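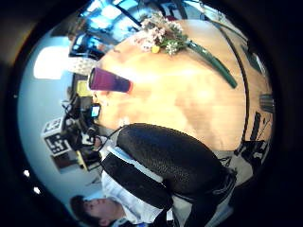 Table clearing check, Plutari trial, Monday

Done before each run, filled in on the go. Tick, cross or n/a, comments straight after. Question for the month is still the same one: can the Polleo arm clear and reset a small table without someone hovering over it. Not yet, see end.

1. Work surface
Round wooden table, stable, no wobble. OK.
Flowers on table, pink and white with a bit of yellow. Long leaf sticks out across the wood. Arm tends to pinch leaf instead of the bunch, watch this one.
Purple cup on its side. Leave as is, uprighting is part of the task.

2. Cables and kit
Black cables from the glove clear of the cup. Check again after every reset, they creep.
Tape down anything on floor. Done, needs redoing by the door.
Chair away from the table edge before the arm moves. Comment: gets forgotten every time.

3. Glove and strap
Strap flat, not twisted. OK.
Padding seated properly, no splits. OK.
Fingers free to let go quick. OK

4. Markers and light
Both square markers flat, nothing hung over them. OK.
Sun on wall is bright. Blind half down if tracking drops out. It dropped out 3 times in the last set, so probably do it anyway.

5. Stop button
Reachable from the table side. OK.
Tested before start. OK, but sticky, needs a new one. Ask Pandey stores.

6. Results so far (16 tries)
Cup stood up: 3. Rest rolled, or arm gave up half way.
Flowers moved whole: 2. Petals evrywhere on the others.
Table wiped: not tried, no point till the cup works.

7. Open points
Grip force too high for stems. Nurkov pads on order, softer.
No real cups with drink in till stop button is replaced.
Person stays within reach of the stop for all runs. Not optional.
Verdict for now: fine for a supervised demo, not fit to leave alone in a kitchen. Quicker by hand, by alot.
Next check after pads are fitted, use a clean sheet.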